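Tiempo de lectura: 2 min

Cuaderno de laboratorio - puesto de simulación, proyecto Fandidstead
7 de diciembre de 2018

Sigo con la comparación de las dos pinzas en el simulador. La tarea es la misma de siempre: dos brazos, dos bandejas, y cada brazo debe dejar un recipiente pequeño en la bandeja de su color o parecido. Hoy he cambiado solamente el controlador (ahora el de Verbeke, antes el nuestro de Zostevside) y he dejado igual la posición de las bandejas. El modelo de la pinza es el de Floltance, sin modificar.

Lancé 281 episodios con la misma semilla inicial, 2534. Los primeros 100 no los voy a usar para la comparación, porque tenían todavía la ganancia vieja de la muñeca. Es culpa mía, no había guardado la configuración.

Pongo juntas la vista general y dos vistas cercanas, una por cada bandeja: 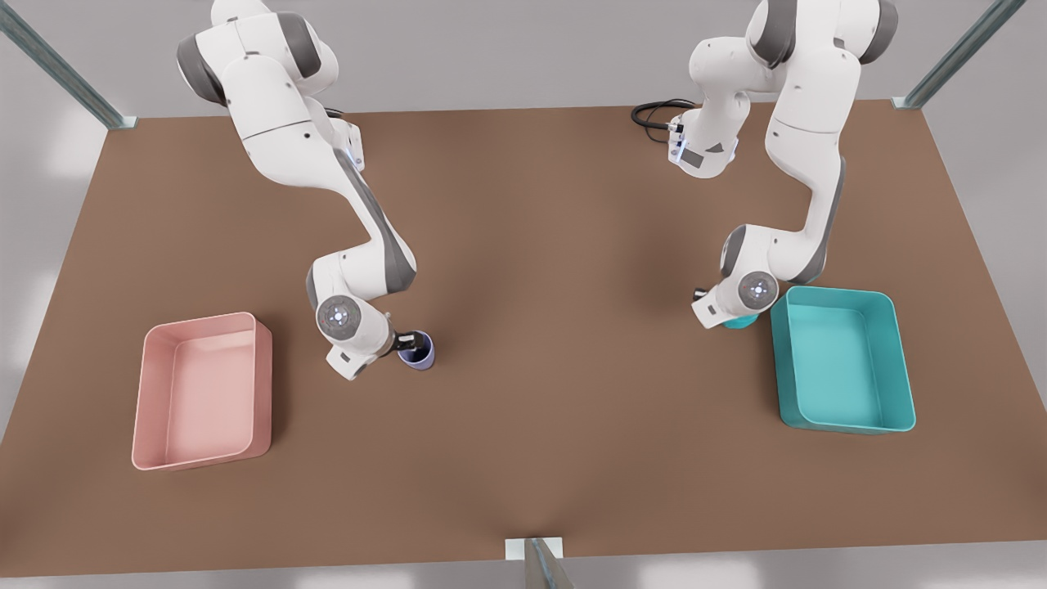
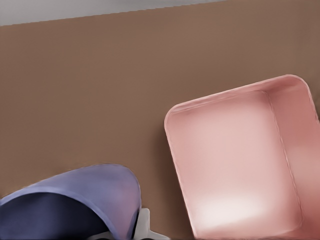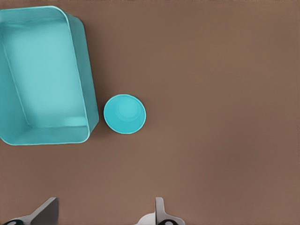 Notas sobre las cámaras

- La vista general me sirve para revisar que los codos no se acercan demasiado, pero los brazos tapan mucho la zona de agarre. El objeto del lado de la bandeja turquesa casi no se ve debajo de la pinza.
- En la vista cercana de la bandeja rosa, el recipiente azulado queda cortado en la esquina y el brillo en el fondo de la bandeja es casi blanco. Tengo que bajar la luz, o el detector de bordes va a dar problemas.
- La de la bandeja turquesa es la más cómoda para medir: se ven los dos dedos abiertos y el vaso entero. Lo malo es que vaso y bandeja tienen casi el mismo color y están muy cerca uno de la otra. Para segmentar por color no es buena elección.

Notas sobre el controlador

El de Verbeke tarda alrededor de 145 ms en responder a la orden de cierre. En abril medimos menos con el nuestro, pero con otra versión del simulador - no son valores que se pueden comparar directamente. Hay que repetir aquella medida antes de escribir nada en el informe.

Pendiente: cambiar el color del vaso turquesa, repetir con la ganancia correcta y probar la apertura parcial de los dedos.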